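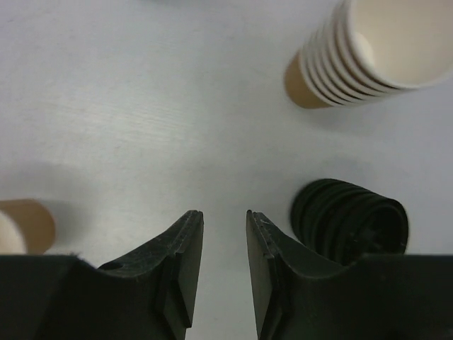 A white tabletop with faint horizontal grain.

Home | Programs | Interviews | Publications | Contact

Keeping a Reading Room Open

When So-yul Ki was appointed head of the Drerness Public Library, the reading room closed at five o'clock and held 4,000 volumes, many of them duplicates. Under her direction the room now remains open until nine, and its collection has been reduced to 3,000.

"People expected me to ask for more books," Ms. Ki said. "I asked for fewer, and for longer hours. Residents who work during the day could not use what we had."

The review of the collection took two winters. Each title was checked against lending records, and withdrawn copies were offered first to local schools. Ms. Ki acknowledged that the process drew complaints. A set of county histories was removed in January and returned to the shelves after 200 residents signed a letter asking for it.

"They were right, and I told them so," she said. "The lending records did not show how often those books were read in the room. We now ask staff to note that use as well."

Evening hours are supervised by Kyung-tae Moon, who joined the library from the Long branch. He reported that most evening visitors come to study or to read newspapers, and that requests for help with official forms have risen steadily.

"We can explain what a form is asking," Mr. Moon said. "We cannot give legal advice, and we say that at the start. Most people only want someone to sit with them while they read it."

Asked about the coming year, Ms. Ki named the heating system before any new service. The present boiler serves the upper floor poorly, and the map room is often closed in cold weather. She also intends to extend Saturday-style family readings to school holidays, subject to the approval of the town's budget.

"I would like the map room back first," she said. "We have had the same sign on that door for too long."

Contact the Publications Office | Copyright Drerness Public Library. All rights reserved. | Back to top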